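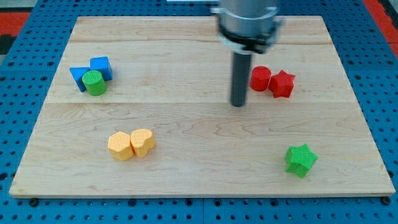
Servicestelle Geräteplanung Barnow

Häufige Fragen zur Beschaffung von Roboterarbeitsplätzen

Stand: März 2023

Die folgenden Auskünfte richten sich an Arbeitsgruppen und Lehrbereiche, die einen Tischroboter für Versuche mit kleinen Objekten beantragen möchten. Für Anlagen mit fester Einhausung gilt das gesonderte Merkblatt »Großgeräte«.

Wer ist antragsberechtigt?
Antragsberechtigt sind alle Arbeitsgruppen mit eigener Kostenstelle. Gemeinsame Anträge sind zulässig, sofern eine der beteiligten Gruppen die Federführung übernimmt und dies schriftlich erklärt.

Welche Positionen sind im Kostenplan aufzuführen?
Anzugeben sind Roboterarm, Steuerung, Werkzeug, Tisch, Kamera- und Rechentechnik, Schutzeinrichtung, Transport und Einweisung. Werkzeuge sind stets als eigene Position auszuweisen, auch wenn der Anbieter sie im Paket liefert. Dies gilt auch für einfache stabförmige Werkzeuge.

Werden Übungs- und Versuchsobjekte gefördert?
Ja. Farbige Formkörper wie Zylinder, Würfel, Sterne oder Prismen sowie die zugehörigen Holzplatten können als Verbrauchsmaterial angesetzt werden. Ersatzteile sind von Beginn an einzuplanen; Nachforderungen werden nur einmal jährlich, jeweils im Februar, entgegengenommen.

Welcher Tisch wird empfohlen?
Empfohlen wird ein Tisch mit gelochter Oberfläche, auf dem sich Arbeitsplatten und Vorrichtungen befestigen lassen. Das Lochraster ist vor der Bestellung mit dem Roboterlieferanten abzustimmen. Adapterplatten, die nachträglich erforderlich werden, gehen zulasten der antragstellenden Gruppe.

Gibt es Rahmenverträge?
Für Arme und Steuerungen besteht ein Rahmenvertrag mit der Firma Skadent, für Tische und Zubehör mit der Firma Uvumus. Bei Bestellungen außerhalb dieser Verträge sind 2 Vergleichsangebote beizufügen. Ein höherer Preis ist zu begründen - der Hinweis auf bereits vorhandene Geräte desselben Herstellers genügt hierfür nicht.

Über welchen Zeitraum sind die Folgekosten darzustellen?
Der Kostenplan umfasst 36 Monate ab Abnahme. Wartung, Softwarelizenzen und Prüfungen der elektrischen Sicherheit sind darin einzeln aufzuführen. Personalkosten werden nachrichtlich genannt und nicht gefördert.

Wann ist eine Risikobeurteilung vorzulegen?
Die Risikobeurteilung muss vor der ersten Inbetriebnahme vorliegen. Sie bezieht sich auf den vollständigen Arbeitsplatz einschließlich des Werkzeugs. Wird das Werkzeug gewechselt, ist sie zu überprüfen und gegebenenfalls zu ergänzen.

Können Geräte vorab erprobt werden?
Im Vorführraum Barnow, Raum 71, kann nach Anmeldung ein Arbeitsplatz genutzt werden. Eigene Objekte dürfen mitgebracht werden - Flüssigkeiten und offene Pulver sind ausgeschlossen.

Wo wird der Antrag eingereicht?
Der Antrag ist elektronisch über das Beschaffungsportal einzureichen. Unvollständige Unterlagen werden ohne inhaltliche Prüfung zurückgegeben.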